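Semar Student Robotics League: Discussion Board
Category: Simulation Division
Topic: Rules for the tabletop task, regional round

division_office
Posted 26 January 2018

The division office has received several inquiries from teams concerning the simulated tabletop task. Members are asked to use this thread for discussion of the draft rules so that all schools have access to the same answers. Messages sent privately to the office on this subject will be redirected here.

The main provisions of the draft are as follows. Each team submits one controller, which is run by the office on the standard scene. A run ends when the object has been placed or when 200 seconds of simulated time have passed. Ten scored runs are made for each team, and the starting position of the object is changed between runs. Teams may train on as many practice episodes as they wish, up to the limit of 2,000 recorded episodes stated in the entry form.

Comments are welcome until the rules are closed in March.

kerkinico_team_b
Member

Thank you for opening the thread. Our team at Kerkinico has one request for clarification and one objection.

The request concerns section 4, "View of the work area." The draft says that a controller may use "the supplied views," but does not say whether all of them will be available during scored runs. We ask because one of the views is of limited use whenever the arm is folded near the counter. The following was saved by our team during practice.
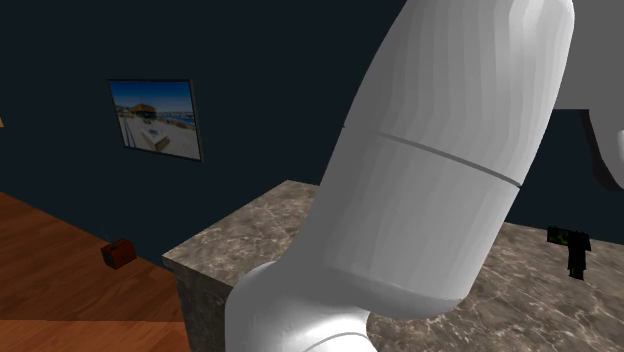

Side view with the arm over the counter. Practice scene, Kerkinico Team B.

With the arm in this position, part of the counter is hidden from view, and a controller that depends on this view must either move the arm away or rely on what it recorded earlier. We do not consider this unfair, but teams should know in advance which views they will have.

The objection concerns the limit on practice episodes. Schools with a single shared computer will not come near 2,000. Schools with a full laboratory will reach it within days. A lower limit would bring the entries closer together.

holtard_robotics
Member

Our club must respectfully disagree on the second point. Holtard has one computer available to the club, and it is used by other classes until the middle of the afternoon. We have recorded 282 episodes to date and are satisfied with our progress. We chose to spend our meetings reviewing failed grasps in detail. A lower limit would not help us, and it would penalize teams that have already gone past it in good faith under the published form.

On the first point we agree with Kerkinico. The views should be listed by name.

kerkinico_team_b
Member

We accept that a change in the middle of the season would cause difficulty for teams that have already recorded their data. We would ask that the office at least publish the number of episodes used by each team together with the scores. A reader of the results could then take it into account.

holtard_robotics
Member

We would support that.

sjoberg_mentor
Mentor

I supervise the student section that uses the Sjöberg course materials, and I write on behalf of the students, who voted on this message at their last meeting.

Our concern is with section 6, which defines a "secure grasp." The draft requires contact "on both sides of the body of the object." This wording was evidently written for blocks and cans. It does not suit an object with a handle, and we believe that it will lead to disputes in scoring. One of our students saved this view during a practice session.

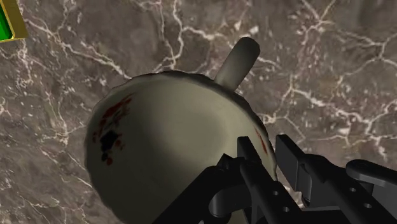
Section 6 should, in our opinion, be rewritten so that it refers to the result of the grasp and leaves the choice of contact points to the team. Some of our students prefer to take the mug by its body, and others prefer the handle. In a position such as the one shown, with the handle pointing away from the gripper and one finger up against the side of the mug, a student has a real decision to make: continue with the body, or withdraw and come around to the handle. Under the present wording the second choice would score nothing, even if the mug were then lifted and placed without error. We do not believe that this was the intention.

We propose the following text: "A grasp is secure if the object is lifted clear of the surface and remains held until it is released at the target." It is short, and a scorer can apply it from the recording alone.

holtard_robotics
Member

We see the merit in the proposal but have a reservation. If contact on the body is no longer required, a team might hook the handle with one finger and drag or swing the mug to the target. Our club tried this in practice. It is quick, and it has little to do with grasping. The word "held" in the proposed text would need a definition of its own.

sjoberg_mentor
Mentor

The reservation is a fair one. The students discussed hooking as well and were divided. We would accept the addition of the words "between the fingers" after "held." The handle would still be permitted, as it can be gripped between two fingers, and hooking would be excluded.

kerkinico_team_b
Member

Team B prefers the original wording. Our controller was written to meet it, and a good deal of our work since the start of the term has gone into turning the wrist so that the fingers close on the body. If the handle is permitted, that work counts for less. We understand that this is not an argument about which rule is better, but it should be weighed.

holtard_robotics
Member

With the words "between the fingers" added, Holtard withdraws its reservation. We would point out to Kerkinico that a grasp on the body remains valid under the new text and that nothing in their controller would have to be changed.

division_office
Moderator

The office thanks the teams for their contributions and responds as follows.

Section 4 will be amended to list each view by name. All views supplied in practice will be supplied in scored runs.

The limit on practice episodes will remain as stated in the entry form. The number of episodes used by each team will be published beside its score.

Section 6 has been referred to the scoring panel with both versions of the text and the addition suggested above. Kerkinico's objection has been forwarded with them. Until a decision is posted, teams should prepare under the draft wording.

kerkinico_team_b
Member

Thank you. Will the published number include episodes that were recorded and later deleted? We removed a batch after an error in our settings.

division_office
Moderator

Only episodes used to train the submitted controller will be counted. Please note the deleted batch in the remarks field of the entry form.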